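Notebook, listening and imagery group, Rurkwood
2019-10-18

Continued with the reading of the Zillthorpe journals. For those who did not follow: these are the pages the listeners wrote directly after the long drone pieces, with the instruction "write what came, in the order it came, and do not correct it." We have 16 listeners and 187 pages. Some pages are only two lines. One listener wrote on both sides and then continued on the program sheet, and I have put the sheet in the same folder with a clip.

I finished the first marking this morning. Every word or short phrase that names an inner picture gets one mark (a stair, a lake, my aunt's kitchen, a bird without head). This gave 2,658 marks. Then I took away the ones that only describe the sound itself, for example "a low humming, like a refrigerator," because I think this is hearing and not yet imagery. There remain 1,297. I was surprised that the part I took away is the larger one. Kasun was not surprised. Kasun said that people hold on to the sound first because it is safe, and only after some minutes they let it go.

I have a doubt about my rule. "Like a refrigerator" I removed, but "the refrigerator in the house where I was born, and the door is open" I kept. Where is the border? In the first case the listener compares, in the second the listener is standing somewhere. I wrote the rule on the inside cover: if the listener is in a place, keep. If the listener only compares, take away. Kasun Begum will mark two folders without seeing my marks and then we look at the differences. Please do not look at my pencil, I used a soft one and it shows through the paper.

Descent. In the Zevitz pieces (hurdy-gurdy and two voices, very little change of pitch) I find many movements downward. Stairs, wells, an elevator, a path to a river, once a bathtub that is deeper than it should be. In the Trịnh piece, where the gongs come in irregular places, the downward movement is often interrupted and the listener writes of turning around or of somebody calling. I want to be careful. The Trịnh piece was always played second, so the listeners were already tired or already warm, and I can't separate the order from the music. We should have changed the order for half of the group. I proposed this in the spring and then I forgot it myself.

About the word archetype. In the draft we use it nine times on the first two pages. I would like to use it less. A well is a well, and if one person writes "well" and another writes "well," it may be that both grew up with the same picture book. Jung himself asked the dreamer for the personal associations before he went to the old stories, and our journals have almost no personal associations, because we did not ask for them. So we have the picture and not the person around it. I suggest we write "recurring image" in the results and keep the big word for the discussion, where we can argue about it properly.

The one exception for me is folder 11. The listener writes the same animal after each session, an old dog which is first outside the window, then in the hall, then beside the chair, and on the last page the listener writes only "he looked at me and I was not ashamed." I read this page three times. I don't know how to mark it. By my rule it is two marks, the dog and the look. It feels wrong to make two marks there and go on, but I made them.

Kasun and I talked a long time on whether the music does this or whether the sitting does it. If you let people sit with closed eyes for forty minutes in a dim hall, something will come also without any music. We have no silent session. Kasun thinks a silent session is cruel for people who came for a concert. I think we can announce it honestly in the invitation and some will come exactly for this. To be decided when we both slept.

Small things:

The recording from the second evening has a hum on the left channel. It is not in the hall, it is in the cable. I listened with the other cable and it was gone. Still, the listeners did not hear the recording, they heard the hall, so for the journals it does not matter.

Two pages in folder 4 are in Hungarian. I translated them, but I am not neutral, I know the songs this person speaks about. Somebody else should check "mélység." I wrote "depth" and it could also be "the deep," with a little more fear in it.

I read again the old notes on active imagination. The advice to stay awake inside the image and to answer it when it speaks is much stricter than what we do. Our listeners are mostly watching. Maybe five or six of them answer. I put a small blue "A" in the margin where I see an answer, and I ask Kasun to do the same in the two folders.

For October still: Kasun marks folders 4 and 11. I type the kept marks into the table with the minute where the listener gave a minute. Ask the singers of the Zevitz pieces if they also write after the playing, I would love to put their pages next to the listeners' pages.
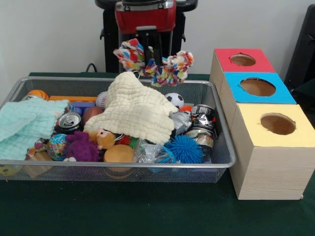
Lajos Szekeres

Added later, in the evening: the folders are on the upper shelf, in order, except 7, which I took home to read.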